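The House Rules
How one office wrote down what it means to do a small job well

Somewhere in the shared drive at Skeltier there is a file called "table rules," and if you ask for it you'll be warned, kindly, that it has gotten out of hand. It began as half a page. The copy I was sent came to 20 pages, with an appendix on tape (yes, tape), and I read the whole thing over two cups of coffee and enjoyed it far more than I expected to.

The rules cover the handling work people do with grippers held in their own hands, the kind of work that later teaches a robot arm how to go about things. A person picks up a ring and puts it on a peg, and does it again, and then again. The project is called Suka, and the goal for this round is 700 good recordings. The word "good" is where all those pages come from.
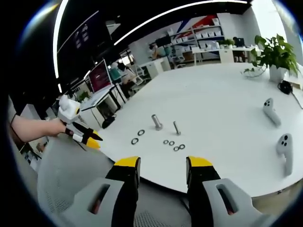 WARNBY, November

I came to Warnby thinking a standard was something that arrived in a binder from far away, and some of them do. The people on Suka had read plenty of those, the serious documents about guarding and stopping distances and who may stand where when an arm is moving, and they follow them in the room where the arms live. But none of that paper had much to say about a round white table, a couple of metal pegs, and a few black rubber rings lying beside them. So they wrote their own, a line at a time, usually on the afternoon when something had gone wrong.

Rule 1 is that you say the task out loud before you begin. It sounds a little silly, and new people mumble it. Rule 2 is that the fingers start open, clear of everything on the table, and come back open at the end. Rule 3 has been rewritten more than any other and deals with dropped parts. In the first version a drop ended the recording. In the second you could pick the part up and carry on, so long as you didn't hurry. The current wording lets you carry on and asks you to mark the take, and I'm told there is already a fourth version going around in somebody's drafts.

I liked Rule 6 best. It says a session stops at 60 minutes, with no exceptions for anyone who is "on a roll" (the quotation marks are theirs). Hands get tired before their owners notice, and a tired hand starts taking shortcuts, tipping the wrist a bit, nudging a part along the table instead of lifting it. A machine that learns from those takes will learn the nudge right along with the lift, and you'll be looking at that nudge for months!

Then there is the matter of sameness, which the file circles back to so often that I began to feel for whoever was writing it. Should the parts go back to the same spots every time? The early rules said yes, and there were little marks on the tabletop to prove it, and that was the start of the tape appendix. The later rules say please don't. Parts should lie where a person might plausibly have left them, a little apart in one take and side by side in the next, and the plants and cords and other desk things can stay wherever the day has put them. A tidy world is easy to write rules for, but the robot won't be working in one.
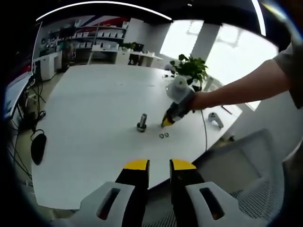 Akande, reading an early draft of these pages, wrote back that I'd been too gentle about the marking of takes. A rule that depends on people reporting their own fumbles will hold up only as long as fumbling costs them nothing, the note went on, and the first manager who pins a scoreboard to the wall will ruin it by lunchtime. Could I please say so in print?

I'm glad to, and it sent me back to the file to look for anything on the subject. Sure enough, way down on page 316 of the older combined handbook, the one the table rules were finally split off from, there is a sentence saying that marked takes are never to be tallied by person. It has no number and no heading. It sits between a note on charging and a paragraph about where to hang your coat. In the new file it has been moved up to Rule 4, right after the drops, and the coats have a page to themselves.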